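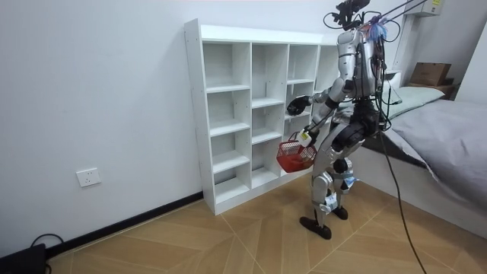
How do I stop a tall cube shelf from leaning?

Hi all, I put together a big white cube unit for my daughter's room in October (secondhand, the brand is Orkero, I paid 100 bucks for it) and it leans to the left. You only notice from the doorway, but once you've seen it you can't unsee it! I've tightened every screw twice. The floor in that room is old and I have no idea if it's level. It's going to hold books on the bottom and toys up top, so I'd like it sorted before we load it up. Do I need to take the whole thing apart again? It took me most of an evening the first time and I was pretty grumpy by the end.

Also, the bag of hardware had 2 metal brackets left over. The manual is long gone.

Thanks, Prurkcombe Mom

Elias Rawashdeh
3 people found this helpful

Don't take it apart yet! Put a level on the floor where the unit stands, side to side and then front to back. My money's on the floor. If it's off, slide plastic shims under the low side until the top reads level, then snap off whatever sticks out.

If the floor is fine, the unit is racked, meaning the squares have turned into slightly squashed diamonds. Measure corner to corner both ways across the front. The two numbers should match. If they don't, loosen the screws half a turn, have somebody push the top corner over until they do, and tighten up again while they hold it there. I did this with a Dullero bookcase last year and it took maybe ten minutes (plus a lot of arguing about which way to push).
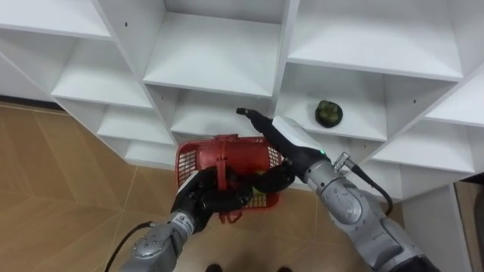 Heavy stuff in the bottom row helps too, but do the leveling first or the weight just sets the lean.

And those brackets are very likely for the wall. Use them! Kids climb. Find a stud, don't trust a drywall plug on its own with something that tall.

shelfless486

mine leaned for years, never fell. just put books in it

Prurkcombe Mom (asker)

It was the floor!! Down about a quarter inch on the left. Shims are in and it looks so much better. Still have to find the stud, my stud finder beeps at everything including my hand. Is there a trick to that?

Elias Rawashdeh

Fresh battery, and start from an outlet. The box is usually nailed to one side of a stud, so knock on either side of it and measure over from there, they're mostly 16 inches apart.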